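Desk of the Month: Clearing Down at Gimis

Of all the regular slots in this newsletter, the desk one gets the most mail, and I love that! People have strong feelings about where a stapler lives. So I was very happy when the second floor at Gimis started its clear-down habit back in February, and happier still that it has lasted right through the summer.

For anyone new to the building, the second floor is all shared desks now. You pick one in the morning, you set up, you work, and at the end of the day you leave it the way you'd like to find it. There are 14 of these desks along the window side, and before February they were a bit of a free-for-all. Cups, sticky notes, somebody's half-finished crossword, chargers knotted together like old fishing line. You could spend the first ten minutes of your morning just moving other people's things into a pile at the end.

The clear-down takes two minutes (I timed myself, and that included hunting for a pen cap). Papers go in your locker or the recycling. Cups go to the kitchen. Wipe the top with a damp cloth and let it dry while you pack up the rest. Then the computer things come back to the middle, and you're finished. The laptop gets closed. The mouse goes back on its pad. I had no idea how much I'd enjoy that last bit, but there's a real pleasure in setting a mouse down square on its pad and walking away from it.

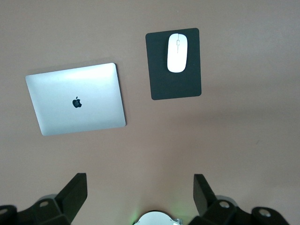
Laptop shut, mouse on its pad, and all that lovely bare desk around them.

I'm a big fan of the pinkish-brown tops. I know opinion was split when the samples went around (the gray camp was loud, and I respect the gray camp), but a silver laptop looks terrific on them, and a black mouse pad even better. They don't glare back at you in the afternoon either – a big plus on the window side, where the old glossy desks could have you squinting by two o'clock.

A few things people have picked up along the way, passed on in case they help at your own desk, here or at home:

Turn the pad upright if you're short on width. Most of us lay a mouse pad sideways out of habit. Stand it tall instead and you get a good strip of table back, enough for a notebook. It took me a day to get used to and now I wouldn't go back.

Shake the crumbs off the pad before you wipe the table, and do it over the trash can. I did these in the wrong order for weeks.

Wipe the laptop lid with a dry cloth only. Fingerprints show up on silver more than you'd think, and a soft dry cloth lifts them right off. The damp one leaves streaks and then you're chasing streaks.

If your mouse is wireless, switch it off when you leave. The supply cupboard got through 70 batteries last year, and I'd love to see that number drop.

Keep one small pouch for your cables. Any pouch! Mine used to hold sunglasses. It goes in the locker with everything else, and no more fishing line.

The Sethi Room has started doing the same thing with its big meeting table, and what a difference. I went in there last week and could put my notes down without moving a single thing first. The Brumusell team upstairs have asked for a copy of the clear-down card too, so it will be taped inside their locker doors by the time you read this. If your floor would like one, the cards are in the tray next to the printer, and there are plenty.

One more bit of news on the furniture side. The old desks have all found homes. Most went to Pustel, the community workshop across the road, where they're being sanded and fitted out for the evening sewing classes. The sale of the leftover chairs and drawer units brought in $487, and every bit of it is going toward desk lamps for the darker end of the second floor, by the stairs. I've sat down there in winter, and those lamps can't come soon enough!

The next swap table is on Wednesday, August 23, 2023, in the kitchen, from noon until everything's gone. Bring the desk things you don't use – pen pots, letter trays, monitor stands, spare mouse pads, that second hole punch – and take home something you'll get some use out of. Please check that anything with a battery works first, and leave the lids on the markers. I'll be the one circling the letter trays.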